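Miltham Neighbourhood Garden and Hall Association
Minutes of the February general meeting

The meeting opened at 7.30 pm in the side room, a little later than planned as the kettle was slow and everyone wanted to hear how the tomatoes had fared over the hot spell. There were 13 members present, and a very warm welcome was given to the two new households from Furnow Street, who have already taken on the shady plot by the back fence (brave souls!).

Minutes of the previous meeting
Taken as read, with one correction: the lemon tree was moved to the north side of the shed, and is said to be much happier there.

Money
The balance stands at $479 after the water bill. A further $250 is expected from plot fees still to come in, and members who have been meaning to pay were gently and fondly reminded.

Water tank
Two quotes have come back. Priltier can supply and fit a tank for $2,000, including the pad and the downpipe. Zapata came in a little cheaper but would leave us to lay the pad ourselves, and there was a long and good-humoured discussion about who still has the knees for that sort of work. It was agreed to apply to the council for a grant and to ask Priltier whether they would hold their price until winter. Carried.

Compost bays
The middle bay is full and should be left alone for now. Please put no more citrus peel in it, however small the bag. A new sign will be painted in a colour that can be read from the path.

Autumn harvest lunch
Much enthusiasm for doing this again, with soup, bread and the long tables under the plane trees if the weather is kind. The pumpkin weighing will go ahead, using the old scales from the bakery. Members are asked to bring their own bowls and to label them on the bottom, as one blue bowl from last year is still looking for its home.

General business
The gate latch sticks and wants oiling. Thanks were recorded for the plum jam, which disappeared before the water tank item was reached.

The meeting closed at 9.10 pm. Next meeting in March, same room, supper to share.

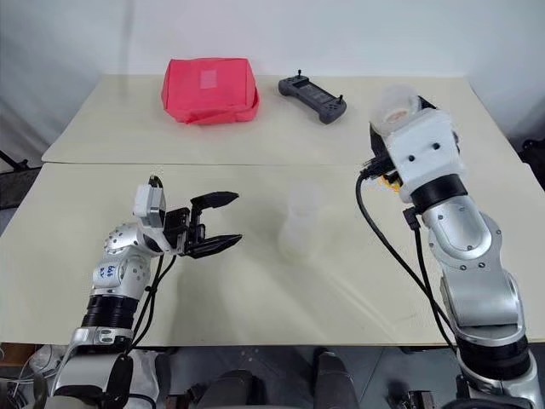
Two tables pushed together, with a red-pink pouch and a controller on the back one.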